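Zirnside Shallow Sorting Trays

Product code 123
Sold singly or in packs of four
Usually sent out within two working days

We have been selling storage for sheds, spare rooms and kitchen tables for a good many years now, and if there is one thing customers ring us up about more than any other, it is somewhere to put the little bits. Buttons, fuses, seed packets, the odd screws left over from a flat-pack wardrobe (we all have them!), beads, fishing weights, you name it. The big boxes look after themselves. It's the small stuff that ends up in a mug on the windowsill.

The Zirnside tray came about when Jean Matheson, who ran our shop in Moffat for years, got fed up with deep tubs that you had to tip out every time you wanted something from the bottom. She asked for a tray low enough to see right across and light enough to carry in one hand with a cup of tea in the other, and she kept sending samples back until she got it. The sides lean outwards a touch, so you can slide a small part up the slope with one finger and pick it off the edge. 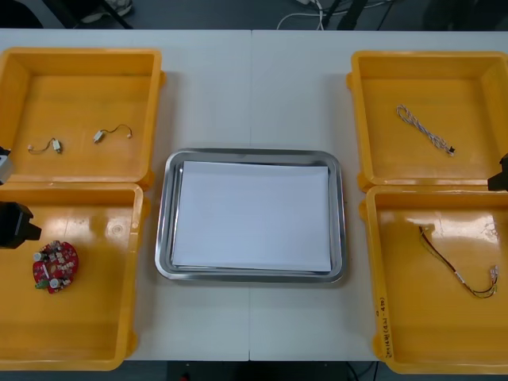
Yellow-orange plastic trays with a stainless steel tray between them.

The corners are rounded inside, and I can't tell you what a difference that makes when you come to clean them. Crumbs of compost, glitter, sawdust and so on wipe straight out with a damp cloth. Warm soapy water is fine too, but please keep them out of the dishwasher, as the heat can make the base bow. If you use them for anything oily, a sheet of kitchen roll in the bottom will save you a job later.

People do find their own uses for them. Consuelo Urquijo wrote to us from Paris, where she mends costume jewellery, to say she keeps one tray for each customer's order and has stopped mixing up her clasps. Venkatesh Lobo bought a set for his model railway and came back in July for another, this time for his tomato seedlings.

Good to know

Each tray is 50 mm deep.
Inside length is 400 mm.
Spare labels come in packs of 100 and peel off without leaving a mark.
Lids are sold separately under the Rilholm name and fit this size only.

If you are not sure how many you need, start with one pack and see how you get on. Unused trays can come back to us within a month, and we'll happily swap them for another size. Craig Lennox looks after orders and returns, and he is on the phone until four in the afternoon. Leave him a message after that and he will ring you back the next morning.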